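The Hair Tie Situation, Part Two

So after the drawer post a few of you wanted to know what I ended up doing with all the hair stuff, and the answer for most of November was nothing. I moved it from the bathroom drawer to a shoebox and from the shoebox to my nightstand, and then I knocked the whole thing off the nightstand at six in the morning looking for my glasses. That did it!

I made coffee, made the bed (sort of) and dumped everything out on the bedspread. I like sorting on the bed. The floor kills my knees, and the kitchen table would mean clearing off the kitchen table, and that's a different post. The bed also has a built-in deadline, in that you have to sleep there.

For a home base I used the black and white striped one with the diagonal stripes that I've been saving in the closet forever. I'm a terrible saver of nice packaging. My sister-in-law in Toledo once mailed me a candle in a box so pretty that I kept the box for years and gave away the candle. (Sorry, Denise. It was patchouli.) The striped one has nice straight sides and it's white inside, so you can see every last little elastic in there and nothing disappears into a corner.

My only rule was that a thing had to be picked up on its own and looked at before it went anywhere. No scooping. When I scoop, I keep everything, and then I own a bigger container of the same mess.

The first thing I really had to think about was the leopard print one with the tails. I bought it at Kulano when they were closing out the accessories wall, it was 9 dollars, and I have worn it to two weddings and one dentist appointment. The brown part is knotted up like a little bow and then the leopard fabric hangs down, and in the right ponytail it looks like you made an effort. In the wrong ponytail it looks like a scarf got stuck to you. I kept it. I'd keep it again.
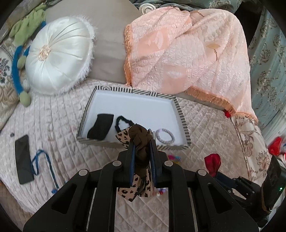 What stayed and what went

Plain black elastics stay, obviously, as long as there's still some snap in them. I do the two-finger test, where you stretch it and let it go and see if it comes back the same size. Anything that came back looking tired went in the trash. I'm not fixing elastics. I know there's a video about boiling them – I watched it, I own a saucepan, I'm still not doing it.

The spiral ones that look like an old phone cord get to stay too. I fought these for a long time because I thought they were for teenagers, and then I had a summer of headaches and tried one and that was the end of the argument. They don't pull. They do grab onto each other if you store them together, so try to keep them a little apart from the rest or you'll be untangling them like Christmas lights.

Anything with a metal clasp went. I don't care how cute it is, it takes hair with it. Same for the skinny glitter ones from a holiday pack, which shed all over my pillowcase for a month.

Then there was a whole category of stuff that isn't hair stuff at all but lives with the hair stuff. Safety pins. A button to a coat I gave away. The blue bracelet, the one with the faceted beads, which I had honest-to-goodness reported to my husband as lost and had been a little mournful about. I'm letting jewelry share the space if it's the kind I'd put on at the same time as I'm doing my hair. Beads you pull on with one hand while the other hand is holding a ponytail, those count. The real earrings live in their own spot and they are not invited.

The black scrunchie gets its own paragraph

If you only keep one, keep a black scrunchie. I sleep in mine, I garden in mine, I have worn it on my wrist to a funeral without noticing. When I was a kid my aunt Raymonde Leclerc had hair down to her belt and she wore one just like it every day of her life, with her nurse shoes, and I thought she was the most glamorous person in the county. She used to say a loose scrunchie is a lost scrunchie, and she'd double it over so tight you could have hung a coat on it.

I went back and forth about whether it should live inside with everything else or on the bedpost where I can grab it half asleep. For now it's out on the bedspread, and the blue bracelet and the little black pouch are inside. I like the pouch in there because it's soft and it can go straight into my purse if we're headed somewhere overnight. I'm thinking bobby pins for that. Bobby pins are the one thing I refuse to let run free. 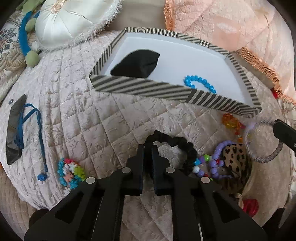 Peiyu Cui wrote in under the drawer post that she gave up on boxes altogether and keeps hers on an empty paper towel tube, scrunchies on one end and elastics on the other, and that her daughters put them back because it's like a game. She also thinks I should throw out anything I haven't worn since last winter, bows included. Peiyu, I love the tube. I'm stealing the tube for the elastics. We're going to have to disagree about the bow.

Where it all ended up

Top of the dresser, left side, next to the lamp. I tried it in the closet first and by the next evening there were two hair ties on the sink and one around the shampoo bottle, so clearly the closet was too far to walk. I think you have to put the thing where your hands already are when you're taking your hair down, and in our house that's the dresser, while I'm complaining about my day.

A couple of you asked if the pink bedspread is new. Nope, same one, it just got washed. The quilting puffs back up nicely if you take it out of the dryer while it's a tiny bit damp and finish it over the banister. The peach throw I do not put in the dryer, on account of the fringe. I learned that on a different throw, may it rest in peace.

I still have the hat pins to deal with, and a bag of barrettes from when the girls were little that I can't look at for longer than a minute without getting weepy. They're in the hall closet for now. If anybody has a good idea for barrettes that doesn't involve a ribbon hanging on the wall, leave it below. I've done the ribbon. The cat loved the ribbon.

Next time: scarves, if I can find where I put the hangers.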